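Reference > Robotics > Practice and standards > Table-setting task rules

Search this reference Enter a term

Two-arm tableware handling rules

Two-arm tableware handling rules are a set of written practices for tasks in which a pair of robot arms moves food items and dishes on a shared table. The best known version is the Gulto tableware sheet, a short document that has been revised several times and is used by laboratories to make recordings from different sites comparable. It covers the layout of the table, the conduct of the operator, the point at which an attempt begins and ends, and the notes kept with each recording.

Scope

The sheet applies to arms fixed to a common base at one side of a table. Mobile robots and ceiling-mounted arms are excluded. Items must be light enough for a single arm to lift, and real food is allowed only if it leaves no residue on the gripper. Most sites use replica food.

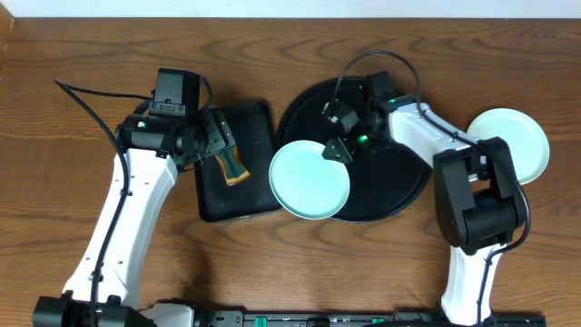

Each arm is assigned a home side. An arm may cross the midline of the table only when the other is stopped or moving away from it. Early drafts banned crossing completely, but this made handovers impossible and the ban was dropped. Speed is limited while both grippers are within 800 millimeters of each other, and the limit may not be raised during a session.

Placement of dishes

Trays and plates are set out by hand before each attempt. Positions are varied on purpose, within an area agreed on beforehand, so that a control program cannot succeed by repeating one fixed motion. The operator's hands must be clear of the table before the arms are enabled. 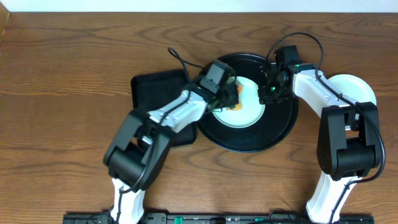 Overlapping dishes are the subject of the longest section in the sheet. Stacks are permitted up to a stated height, and a dish may rest partly on its neighbor as long as it does not rock when touched. A small plate lying on a larger round one, which in turn overlaps the edge of a square tray, is an accepted arrangement. The Zovitetti supplement adds that dark dishes of similar finish should be checked in the wrist camera view before work starts, as their rims can be hard to tell apart.

Grasping and release

A food item counts as placed when it rests on the target dish and the fingers no longer touch it. Pushing an item across a rim is recorded as a separate outcome. If an item is dropped off the table, the attempt ends there and the arms are stopped before anyone reaches for it. 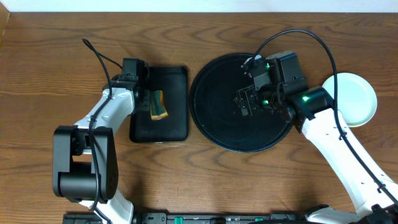

The idle arm is treated as live at all times. It may wait above the table, but it may not be used to steady a dish unless the task description says so. Under the El Idrissi reading of this rule, which most sites now follow, a waiting gripper should also be left open.

Records

Failed attempts are kept and labeled. A review of 1,730 attempts submitted under the Tiveck program found that missing failure labels were the most common fault in the records, followed by incomplete layout notes. The sheet now requires 2 entries per attempt, one for the starting layout and one for the result. Cables and fasteners are inspected after every 5 hours of operation.

See also: Bimanual manipulation; Emergency stop; Teleoperation

14 shares 3 comments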